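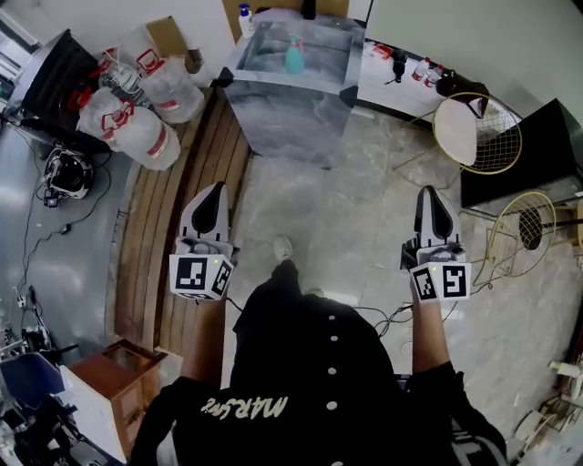
24 March 2025
by Roman Sowa

So the club championships draw is up and I've landed Remigiusz Górecki in the first round. Again! That's two years running, and if you read this blog last April you'll remember how it went (6-2, 6-1, and I was home in time for lunch).

Remi is one of those lefties who never seems to hit the ball hard. He just slides that serve out wide on the ad side, you end up standing in the next court, and then he pops a little volley into the space you used to live in. I've spent most of this month having a mate feed me kick serves to my backhand, and I think I'm getting a bit better at stepping in and blocking it back down the line. My cross-court return is still rubbish.

The other thing I've changed is my strings. I'd been using the same stiff poly for ages and my elbow was grumbling, so the bloke at Sadowski talked me into a softer set and dropped the tension by 2 pounds. First hit, I put everything into the back fence. Second hit was lovely. I'm not sure I trust it on a big point yet, but my arm feels heaps better the morning after.

We're playing at Stuldale this year because the Ilodness courts are being resurfaced, and I don't mind that at all. Stuldale is slower, the ball sits up, and the wind comes straight across from the car park end. I grew up playing in worse. Remi hates it, and he'll tell you so at every change of ends.

My plan is to make him hit a lot of low forehands and stay off his backhand slice. If I get to four games in either set I'm counting it as progress, and I'm shouting the drinks afterwards. Scores up here once I've had a shower.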